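My Food Science Project: Which Flour Makes the Crunchiest Murukku?

So for my December project I picked murukku, mostly because I eat way too much of it and figured I may as well get a grade for it! My grandmother makes hers with rice flour and urad dal flour, my aunt swears by adding roasted gram flour, and the two of them have been arguing over it for as long as I can remember. I wanted to see if I could measure the difference, or at least get a bunch of hungry classmates to tell me which one they liked better.

I made three doughs. Dough A was plain rice flour with urad dal flour, dough B was the same thing with some of the urad dal swapped for roasted gram flour, and dough C was rice flour with roasted gram flour only (no urad dal at all). Each batch used 800 g of flour in total, plus butter, salt, cumin, sesame seeds and water. I bought everything at Malhotra, the grocery store down the street from my dorm, and the rice flour was the Hudula brand in all three so that I wasn't comparing two different grinds without knowing it.

The butter went in soft and I rubbed it through the flour with my fingers until it felt like damp sand. Then water, a little at a time. Dough A took the most water and dough C got sticky really fast, so I had to stop early with that one. I know that's a weak spot in my method, but if I had used the same amount of water in all three, C would have been soup and I couldn't have pressed it at all.

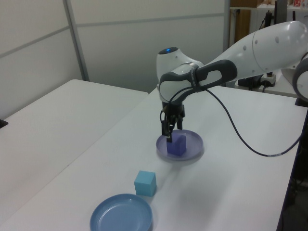

Why does murukku dough crack when you press it?

Usually the dough is too dry or it sat out uncovered for too long. Sprinkle on a spoonful of water, knead it again for a minute and keep a damp towel over the bowl while you fry.

I found this out the slow way with dough A. The first few spirals broke into little commas, and my roommate ate those while I fixed the rest, so they never made it into the test. I used an Irnix press with the star plate for all of it. The handle is stiff and my wrists were sore by the third dough, but it gives nice even ridges once you get into a rhythm.

For frying I kept the oil on medium and checked it with a tiny ball of dough before each round. If the ball sank and stayed down I waited, and if it browned right away I turned the heat down and gave it a few minutes. The murukku came out when the bubbling had nearly stopped. C browned quicker than the other two, so I pulled it a bit sooner each time.

The tasting was on Tuesday in the Winar building, right before lab, which was great timing because everybody had skipped lunch. I had 8 tasters and they scored each kind for crunch, flavor and how greasy it felt. They didn't know which was which, although Harsh Jaiswal guessed dough A right away (he says his mom makes the same one!).

A won for crunch. It had that clean snap, and two people wrote "loud" on their sheets. B came second for crunch but first for flavor, kind of nutty and toasty, and it was the bowl that emptied first. C was softer and crumbled more than it snapped, and it got the worst score for greasiness too. I think the sticky dough may have had something to do with that, but I'd need to run it again with a better water measurement to say for sure.

I also stored some of each in jars and tried them again after the weekend. A was still crisp, B was nearly as good, and C had gone a little chewy in the middle. This part was only me tasting, so please take it as one person's opinion.

If I did this over, I would weigh the water for every batch, use a real oil thermometer and get more tasters. I'd also like to try coconut oil in place of butter, which my aunt has been bugging me about. She has seen the scores, by the way, and says B winning on flavor means she was right all along. My grandmother says crunch is what counts.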